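Project Report: Hand-Held Gripper for Recording Picking Tasks
Student: Notburga Bachmann
Team name: Grirance

1. Purpose of the project

The aim of our project was to record how a person picks up small household things with a two-finger gripper, so that later a robot arm can learn the same movement. We did not have a laboratory for this. The work was done at home, on a bed, and the planning was done on Friday evenings in the Breren shared workshop, where we could also use the tools.

2. Setting up

I decided to use objects of different shape and stiffness. Cardboard packets are good for the beginning, as they have flat sides, but they can be crushed if the fingers close too far. The objects were put in a plastic basin on a patterned blanket. My supervisor, Mr Pichler, was worried that a soft surface will move under the basin, and he asked me to write this down as a risk.

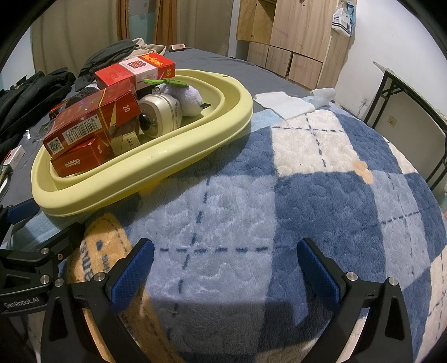
Before each session I checked the screws on the finger joints and wiped the pads with a dry cloth. I also wrote a short list of which object should be picked first. In April I changed the list, because the first version had too many easy objects at the start and I was already tired when I came to the difficult ones.

3. Recording

In total I made 634 attempts. From these, 107 were not usable, mostly because I moved my wrist too fast or started to close the fingers before they were at the right height. The files were sorted with a small program called Murkemum, which I wrote on an old laptop from 2008. It is slow, but it did the job.

A packet should be held upright between the two pads, with the same pressure on both sides. When I took it near one corner, it often turned in the grip. I learned to stop for a moment above the object and to centre the fingers first.

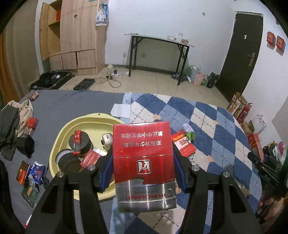 4. Problems and next steps

The blanket was a problem, as Mr Pichler expected. In 19 attempts the basin slid toward me and I had to begin again. For the next term I would like to put a board under it, and to repeat the same list on a hard table to compare the results. I also want to mark the grip width on the handle in a bright colour, so another student can follow my method without asking me.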